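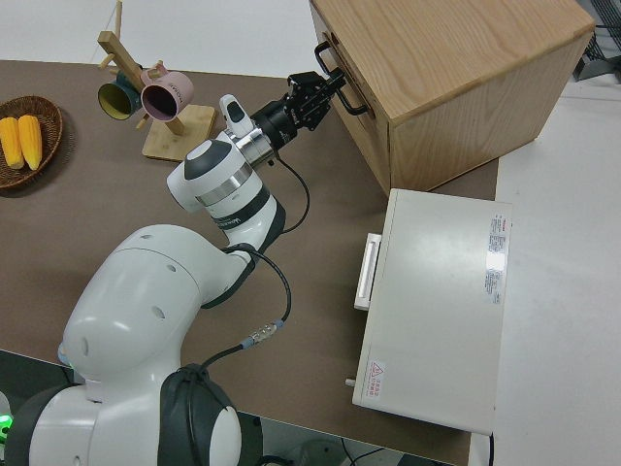 Page 382

CHAPTER 14
Learning to Open Things: Contact Tasks from Recorded Motion

Print this chapter | E-mail this chapter

14.1 Why handles are hard

The earlier chapters dealt with picking things up and putting them down. In those tasks the arm is free to move in any direction for most of the motion, and the only part that needs care is the last inch before the fingers close. A small error in the path makes no difference if the fingers arrive in the right place.

A handle is different. Once the fingers have closed on it, the arm and the cabinet are joined, and the cabinet decides which way the hand may travel. A drawer allows motion along one line. A hinged door allows motion along one arc. If the arm pulls in any other direction, the force goes into the runners, the hinge, the fingers or the table. With a stiff arm and a light cabinet, an error of a few degrees in the pull direction is enough to drag the whole cabinet across the tabletop while its front stays shut.

This chapter is about one way of getting a robot to handle such cases: recording a person guiding the task many times, and fitting a policy to the recordings. We follow a single study, the Banwood study, from setup through results. It was chosen for this book because its setup is small enough to copy in a teaching lab and because its failures were reported in as much detail as its successes.

14.2 The setup

The arm has a parallel gripper with two black fingers, mounted past a silver flange at the wrist. The camera used for the record view is fixed and looks down across the table. The cabinet stands at the back right corner with its front facing the arm. It is light wood, and its handle is black metal, mounted vertically at the left side of the front panel.

The position of the handle matters for the method. When a drawer is pulled from a point well off its center line, the pull also tends to turn it, and a drawer with loose runners can jam. Students often assume that the handle should be moved to the middle to make the task fair. The authors left it where it was, on the grounds that a kitchen does not come with centered handles.

The other things on the table are there in every trial: a mug tree with a dark teal mug and a pink mug, a wicker basket with two corn cobs, and a white appliance like a small oven in front of the cabinet. None of them is used in the drawer task. They take part in other tasks in the same study, and they limit where the elbow can go during this one. A path that looks short on paper may sweep the forearm through the mugs.

Note the black cable that runs along the arm from the gripper. Cables are rarely mentioned in reports, but they change the load at the wrist as the arm bends and straightens. If the recordings are made with a cable routed one way and the tests are run with it routed another way, the force readings from the two will not match. Exercise 4 asks you to measure this on your own arm.

14.3 Collecting the recordings

The study collected 1000 recorded runs of the drawer task. Each run begins with the arm in a random start pose and ends when the operator presses the stop key. Two operators shared the work. Each run stores joint angles, finger opening, wrist force and the camera view, all with a common clock.

Before any fitting was done, each run was cut into six phases:

reach
align
close
pull
release
retreat

The cuts were made by rule. The close phase starts when the finger opening begins to shrink and ends when it has stopped changing. The pull phase starts when the wrist force along the handle's outward direction first passes a set limit. Ghassan Sfeir, who wrote the cutting rules, tried three limits and kept the middle one. The lowest limit was set off by the cable. The highest one missed the start of slow pulls.

Why cut the runs at all? A policy fitted to whole runs spends most of its effort on the reach, since that is where most of the time goes. The align and close phases are short and hold nearly all the difficulty. Cutting lets us weight them as we like.

14.4 Two policies compared

The first policy, called Indden in the study, maps the camera view and joint angles straight to the next arm motion. It sees no force. The second, called Ashour, has the same inputs plus wrist force, and during the pull phase it may change the pull direction in response to that force. Both were fitted to the same 1000 runs with the same phase weights.

Each policy was then tested on cabinet positions that did not appear in the recordings. A trial counted as a success if the drawer came fully open and the cabinet's base moved less than a finger's width.

Up to the end of the close phase there was no clear difference between them. Both found the handle, and both made the same kind of mistake when they missed: one finger landing on top of the handle instead of beside it. In the pull phase they came apart. Indden pulled along the direction it had learned for the nearest recorded cabinet position. When the cabinet was turned a little from that position, the pull was off by the same amount, and the cabinet slid. Ashour began with the same wrong direction but turned toward the free one as the side force grew.

Ashour had its own fault. When a finger slipped on the handle, the force dropped suddenly, and the policy read the drop as a drawer that was moving freely. It kept going backward with nothing in its grip. The authors fixed part of this by adding finger opening to the force input, and they say plainly that the fix does not cover a slow slip.

14.5 What to take from the result

It would be wrong to conclude that force sensing is needed for every drawer. A repeat of the study at Cletstead used a heavier cabinet fastened to the table, and there the two policies did about equally well. The fastened cabinet could not slide, and the arm's own give took up the error. The gain from force shows up when the object can move as a whole, and you should check whether yours can before you add a sensor.

Section 14.6 sets out the cutting rules in full. Readers who skipped Chapter 9 should go back to the part on force frames first, as the signs used here follow it.

Comments

rowan_t: In 14.3 is the force limit applied before or after filtering? I get a different pull start each way.

M. Dray: After. It's in the table in 14.6 but easy to miss.

labbench6: We did Exercise 4 with the cable taped in two places and the offset at the wrist was bigger than our pull limit. Worth doing before you record anything.

rowan_t: Thanks, after filtering it lines up.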